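Comparing Fingertips on a Two-Arm Pen Cell

These steps compare two sets of fingers on the same gripper body using pens and markers as test parts. Slim barrels roll, and they show up tip misalignment faster than blocks do. You need a working arm, both finger sets, a hex key and a saved home pose.

1. Check the wrist camera first

Move the arm to the pre-grasp pose and look at the live view. At least one fingertip and the part must both be visible. If the finger hides the pick point, rotate the wrist until the barrel shows past the tip. Save this as the test pose and use it for every run.
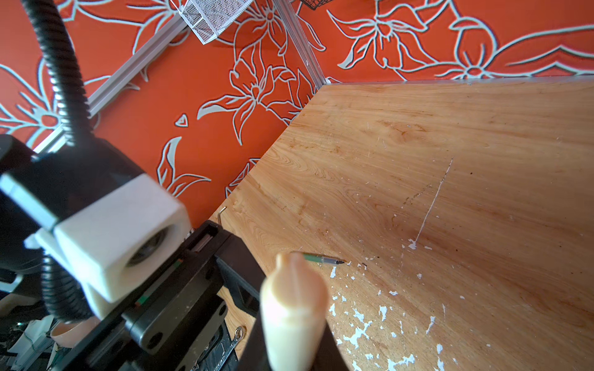
Lock exposure before you record anything. Auto exposure shifts as the finger nears the lens, and the two finger sets will no longer be comparable.

2. Set the close command

We run the Bruron controller at a close value of 375 for both sets. Start lower if your pads are new. Close on a pen, lift, hold for 7 seconds, and log one of these results:

held
rotated in grip
dropped

Rotation counts as a separate result. A pen that turns in the grip cannot be placed or handed over with any accuracy.

3. Test upright grasps

Repeat with a marker held upright, cap up. The load on the pads is different from a flat pick, and fingers that are not parallel will let the barrel lean.

Blue marker upright at the black fingers, with two more pens on the table.

Do 31 trials per finger set. Keep the Yip logger running between trials so that all entries share one time base.
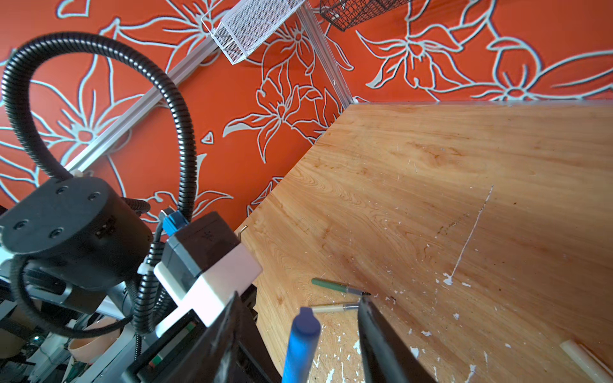
Wrist view: marker upright, cap up.

4. Test with both arms

Bring the grippers together slowly over the middle of the table. Limit speed in the Pralar config before the first approach, and check that neither cable conduit catches when the wrists turn.
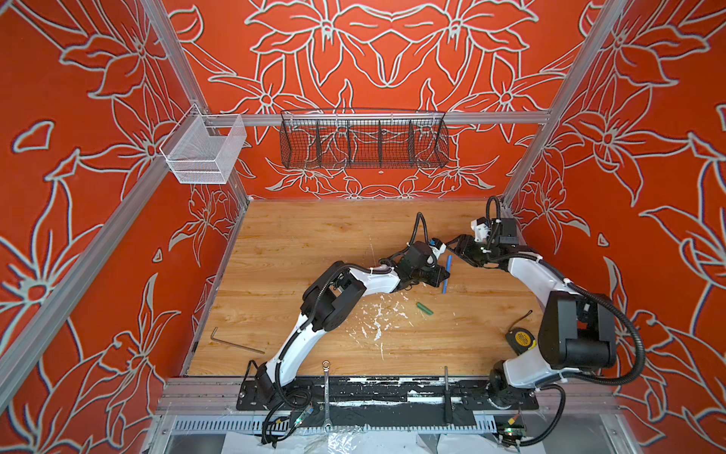
If the tips miss each other vertically, re-zero both arms before changing the finger offset. On our Hodska mounts, retightening the base bolts removed 3 mm of error with no change in software.

Swap the finger sets and repeat steps 1 through 4.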